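上个月我差点把一笔 3842 元的货款打给骗子。差在哪儿呢?差在我点“确认转账”之前去接了一杯水,回来顺手又看了一眼发件人地址。就这一眼。后来我把自己处理付款邮件的办法从头到尾整理了一遍,写成这篇,给同样一个人管采购又管付款的朋友参考。

先说明一下,我不是做安全的,我就是在一家小公司里管杂事:下单、对账、催发票、付钱。下面这些步骤都是不花钱的,一个下午能弄完。

## 事情是怎么来的

我们有个老供应商叫 Stondon,合作好几年了,每次都是邮件发形式发票,我核对完就付。那天收到一封邮件,接着我们之前的往来一路回下来的,连我上周问的交货日期都引用在下面,语气也像平时那位同事。正文只有两行:公司换了开户行,本次货款请付到新账户,附件是更新后的发票。

附件我也打开了(这一步就不应该),版式一模一样,logo、税号、订单号全对,只有账号变了。

问题出在域名上,正常的是 stondon 开头,那封信里是 stodnon,n 和 d 换了位置。你现在盯着看当然觉得明显,可我那天早上要处理一大堆邮件,手机屏幕上发件人只显示一个名字,地址根本不展开。

所以第一步就从这里开始。

## 第一步:让邮箱把完整地址显示出来

不管你用哪家邮箱,去设置里找“显示”或者“阅读”这一类选项,把“仅显示联系人姓名”关掉。有的客户端叫法不一样,找不到就搜“发件人地址”。手机端如果没有这个开关,那我的建议很简单:付款相关的邮件不在手机上处理,看到了就标个星,回到电脑前再说。

然后做一件有点笨但是很管用的事:把常用供应商的真实域名建成一个规则。我是这么设的:

1. 新建一个标签,名字随便,我叫“已核对供应商”。
2. 建过滤规则,发件人域名完全等于名单里的那几个,才打上这个标签。
3. 再建一条反过来的规则:正文或主题里出现“账户变更”“新账号”“开户行”“bank details”“updated invoice”的,一律打红色标签,不管谁发的。

第三条特别重要!因为有时候骗子用的就是对方真实的邮箱(人家邮箱被盗了),域名一点毛病都没有,第一条规则会放行。红色标签不看人,只看内容。你要是经常和国外打交道,记得把英文关键词多写几个,我一开始漏了“remittance”,后来补上的。

## 第二步:做一张供应商底账

开一个表格,一行一家,列不用多:

| 列名 | 填什么 |
|---|---|
| 供应商 | 公司全称 |
| 邮箱域名 | 只写 @ 后面的部分 |
| 账号后四位 | 上次成功付款的 |
| 核实电话 | 从合同或者对方官网上抄 |
| 上次核实日期 | 打过电话的那天 |

核实电话这一列千万别从邮件签名里抄。假邮件里的签名会把电话也换掉,你打过去,那头还真有人接,客客气气跟你说“对对对,我们换银行了”。我是翻合同纸质件抄的,Amadi 那家合同找不到了,就让同事从早年的快递单上翻出来的座机。

表格本身要设权限,我这边只有我和老板能改,其他人只读。放在共享文件夹里谁都能改的底账,跟没有一样。

我把表里每家供应商各买什么也记了一笔,核对发票的时候能看出品名对不对劲。我们买的东西挺杂,耗材居多。

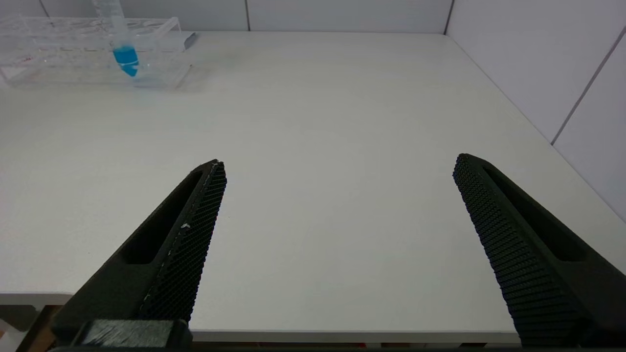
*桌角的透明试管架,架上一支小管,里面是亮蓝色液体。*

品名这一列后来还真派上过用场。有一封自称 Pralar 的邮件,发来一张“补开的服务费”发票,金额 800 元,不大,很容易顺手就付了。可是我底账里 Pralar 只卖东西,从来没有服务费这一项。打电话一问,对方一头雾水。小金额的也别放过,有些人就是先拿小钱试试你查不查。

## 第三步:定一条“改账号必须打电话”的规矩

就一条,写下来,发给所有能碰到付款的人:

> 任何收款信息变更,必须由我方主动拨打底账上的电话核实,核实前不付款。

几个细节我踩过坑,展开说说。

**一定是你打过去。** 对方打过来的不算,来电显示可以伪造。接到电话说“我是某某公司财务”,就说好的我回拨给您,然后挂掉,打底账上的号码。正经供应商都能理解,Prolex 的财务还跟我说她们自己也这么干。

**别在同一个邮件线程里问。** 我以前觉得回一封“请问是真的换了吗”就算核实了。你想,如果信箱已经在别人手里,回信的是谁呢?

**让对方报旧账号后四位。** 不要你念给他听,让他说。顺便再问一个上一单的细节,比如发了几箱。

**老板也算在内。** 这条说起来有点尴尬,但是“老板在开会,急着要你先付一笔”这种信特别多。我跟我们老板提前讲好了,凡是他发消息让我付款,我都会打给他确认一声,他骂我也打。到现在他还没骂过。

## 第四步:银行那边的设置

登录企业网银,花十分钟把这几样过一遍:

- 单笔限额调到你们平时够用的程度,别图省事拉到最高。
- 新增收款人能设延迟生效的就设上。我们银行可以选 8 小时或者更久,我选了 8 小时,够我反悔了。
- 打开双人复核,一个人录入,另一个人审批。哪怕公司就两三个人也能分开。
- 短信和 App 的动账提醒都开。

双人复核有个常见的走样:录入的人把审批人的 U 盾也拿着,图方便,自己插两次。别这样啊,真的,那还不如不设。

审批的人也别光看金额。我让老板审批的时候打开底账,对一下后四位,多花半分钟。

## 第五步:查一查自己的邮箱有没有被动过

骗子既然能引用我和供应商的往来,说明两边总有一边的邮箱漏了。别默认是对方,先查自己:

1. 看登录记录,有没有陌生的地点和设备。
2. 看**自动转发**设置,这个最容易忽略。有人进过你的邮箱以后会加一条转发,改了密码它还在。
3. 看过滤规则,有没有你没建过的,尤其是“含有发票字样的移到某个冷门文件夹并标为已读”这种。
4. 看第三方应用授权,不认识的全撤掉。
5. 改密码,开两步验证,优先用验证器 App,短信次之。
6. 在安全设置里退出所有设备,再重新登录。

顺序上我建议先截图再删。转发规则、登录记录都截下来存好,万一要报案,这些都是材料。我第一次查的时候手快,看见一个不认识的授权直接点了撤销,结果连名字都没记住,挺后悔的。

我们公司共用邮箱里翻出来 170 封进了垃圾箱的旧邮件,我一封封扫过去,里面有几封就是同一路数的假发票,以前没人留意。你们有空也翻翻。

## 万一已经付出去了

别先去跟骗子理论,也别等到下班。按这个顺序来:

1. 马上打付款银行的客服,说明是诈骗,要求拦截或者撤回。跨行的、跨境的也要打,钱没到账之前还有余地。
2. 同时报警,国内打 110 或者反诈专线 96110。把转账时间、双方账号、金额准备好。
3. 打电话告诉真正的供应商,他们的其他客户可能也在收同样的信。
4. 那封邮件不要删、不要转发,导出成原始格式(一般是 eml 文件)另存。转发出去以后原来的邮件头信息会丢。
5. 公司有保险的,翻一下保单里有没有相关条款,有的话尽快报案,有时限。

第一步和第二步最好两个人分头做,一个打银行,一个打警察。一个人的话先打银行。

## 我自己的付款前小抄

最后贴一下我贴在显示器边上的条子,照抄就行:

- 地址展开看了吗,逐个字母
- 后四位和底账一样吗
- 品名是这家平时卖的吗
- 有没有催我“今天之内”
- 变更过的,电话打了吗,日期填了吗

底账我打算每个季度重新打一轮电话,下一轮排在四月。电话稿我也写了个简单的,内容就三句,报公司名,说例行核对收款信息,请对方报后四位。对方要是嫌麻烦,就说是我们公司的付款规定,没核对完系统里放不了款,一般就肯配合了。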